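From: Ehab Amrani
To: urik-manipulation list
Date: November 27, 2024
Subject: Re: wrist view for the approach phase, first numbers

Kenza El Ouafi wrote:
> Thank you for the summary. Two questions from our side. Do you mask the
> part of the view where the hand itself is, or does the network get
> everything? And is 73 per cent for the approach only, or for the whole
> task? In the Cetmont runs we masked, and I am no longer sure it was right.
>
> Kenza

Dear Kenza, dear all,

I answer the second question first. The 73 per cent is for the approach only, which means that the fingertips stop over the correct half of the block within the tolerance we agreed with Rui. I do not have a number for the whole task which I would like to defend.

About the mask: no, we do not mask any more. With the wrist camera in its present position the hand takes a very large share of the view. The rubber bellows alone fills most of the left side, and the block and its board have to fit in what remains.
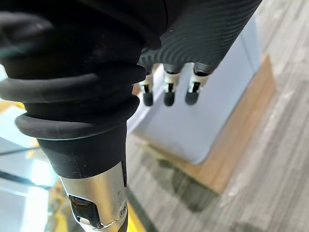 Hicham trained both versions on the same 900 approaches, with the same seed and the same schedule. The masked version was worse, and mostly in the last part of the movement. Our explanation, which I ask you to treat as a guess, is that the network uses the distance between the fingertips and the edge of the block. If you paint the fingers black you take this away, and it must rely on the joint readings, which have a small offset after every restart.

There is one point where the mask did help. When strong light comes from behind the fingertips, the version without mask sometimes stops too early. Yasmine thinks we can solve this with exposure changes in the training data. I would prefer to fix the exposure on the camera first and see how much of the problem remains.

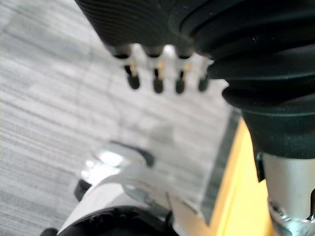
Reading time: 2 minutes

Regarding your Cetmont runs, I would not throw them away. Could you send me the mask files, and tell me if the mask was fixed or if it followed the fingers? With a fixed mask I would expect the same result as ours. With a moving one I do not know, and it would be useful to compare before the December meeting.

Rui, the evaluation script still counts a timeout as a failure of the approach. Please do not change this until Kenza has repeated her part, otherwise the tables will not agree.

Best regards,
Ehab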